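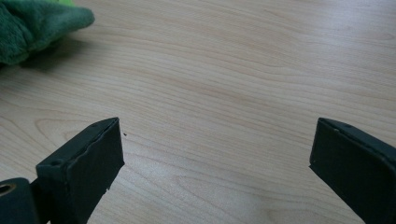

SHOP SAFETY CHECKLIST - HAND-HELD GRIPPER, SECOND BUILD
Plirkumard shared workshop, bench 5
Checked by: Genowefa Grabowska
Builder: Gerardo De Luca
Present: both of us, Thursday evening
Build log entry: 2336

Marks used: OK / FIX / NO / N/A. A FIX has to be done before the tool goes out of the workshop. A NO means it doesn't get used at all until I've seen it again. Comments are mine unless they start with GDL.

PART A - FINGERS AND PADS

A1. Fingers free of cracks
OK
Scuffs and worn edges, nothing I'd call a crack. I ran a fingernail down both. Gerardo says the wear is cosmetic. Fine, but it's wear on a tool that has supposedly had very little use, so I'd like to know what it has been rubbing against.

A2. Coating sound, no flaking
FIX
Left finger has a chip near the lower corner. Small. Touch it up or sand the edge back, and look at it again next time. If it has grown, I don't want to hear that the coating is "self-limiting."
GDL: It's a chip. I'll sand it.

A3. Finger screws present and tight
FIX
They were tight when I tried them. There was no thread locker on any of them and the log doesn't say when they were last checked. "Tight today" is all I can sign for. Write the date in the log when you do them.

A4. No sharp edges where a hand could brush the fingers
OK
The bevels help. I'll give him the bevels.

A5. Fingers meet square when closed
OK
Closed on a sheet of paper and pulled. It held evenly at the top and bottom. I asked for three tries and got three the same.

A6. Pads will hold a smooth object
NO
The log says "grips everything." I tried a drinking glass half full of water over the sink and it slid. Bare hard faces on glass, what did anyone expect. Either put a soft pad on or strike that line from the log and write down what it does grip. Cloth, cardboard boxes and a roll of tape were all fine.
GDL: The glass was wet on the outside.
Glasses often are.

PART B - MOUNT AND MOVING PARTS

B1. Finger mounts firmly attached to body
OK
No play on either side that I could feel.

B2. Pivots turn freely, no grinding
OK
A bit stiff at the end of travel. Not a safety matter. One drop of light oil, please, and wipe off what's left over. The last tool that came through here left spots on everybody's work.

B3. Pinch points marked or guarded
NO
The gap behind the fingers closes down to almost nothing and it's exactly where you'd put your thumb if you picked the thing up in a hurry. Gerardo showed me the correct way to hold it. I don't doubt there is a correct way. A guard takes an evening to print and works on people who haven't been shown.
GDL: A guard adds weight. Can we try bright tape first?
Tape is a mark. The line says "marked or guarded," so by the letter you'd pass. I'll accept tape until the end of May and then I want the guard.

B4. Trigger returns when released
OK
Did it fast, slow and at an angle. Came back every time.

B5. Spring rated for the job
FIX
Nobody could show me a rating. It came from a mixed bag in the Hinetti drawer. It may be perfectly good. Replace it with one that has a part number, or hang a weight on it and write down the result.

PART C - WIRING AND POWER

C1. Motor wiring
N/A
No motor in this version. The trigger does all the work. If the Trata motor goes in later, as the plan says, this whole part has to be done over and this sheet doesn't count.

C2. Sensor cable strain relief
FIX
Held with one zip tie over bare jacket. Add a sleeve. I tugged it and the tie slid.

C3. Battery pack, if fitted
N/A
Not fitted tonight. Same remark as C1. Please don't fit one and then tell me it was checked.

PART D - BENCH AND WORK AREA

D1. Work surface steady
OK
Leaned on all four corners.

D2. Floor clear, cords off the walkway
FIX
Extension cord runs across the gap between benches. Moved while I was standing there, so call it done, but it was in the same place last time too.

D3. Right tools for the screws
FIX
Two of the screw heads are starting to round out from a driver that's a size too small. There is a full set on the wall. Swap the two damaged screws.

D4. Eye protection within reach
OK
One pair, scratched but usable.

PART E - PAPERWORK AND CLAIMS

E1. Build log up to date
FIX
Missing the finger screws (A3) and the spring (B5). The rest is better kept than most.

E2. Test results back up what the log says
NO
The log claims 397 good picks and a success rate of 100 percent. I asked what happened to the bad ones and was told they were "restarts." A restart is a miss. Go back through the notes and put the misses in. I don't care what the number comes out to, and a tool that misses now and then can still be a safe one. I do care that the next person reads 100 percent and hands it a jar of screws over somebody's foot.
GDL: Some of those were me sneezing or letting go early.
Then write "sneezed."

E3. Plan for automatic use
NO
The plan is to record hand use and later put the same fingers on an arm. Nothing in it says who stands where, how the arm is stopped, or what happens when it drops something. Until that page exists I'm only looking at this as a hand tool.

RESULT

Cleared for hand use at the bench, dry and light objects only, with tape on the pinch point before the next session. Not cleared for glass, anything hot, or anything held over a person. Not cleared for mounting on an arm.

Recheck needed on: A2, A3, A6, B3, B5, C2, D3, E1, E2, E3.

Signed: G. Grabowska
GDL: Read it. Don't agree on A6 but will fit pads. Can the recheck be before 7 pm?
GG: If the spring has a number on it, yes.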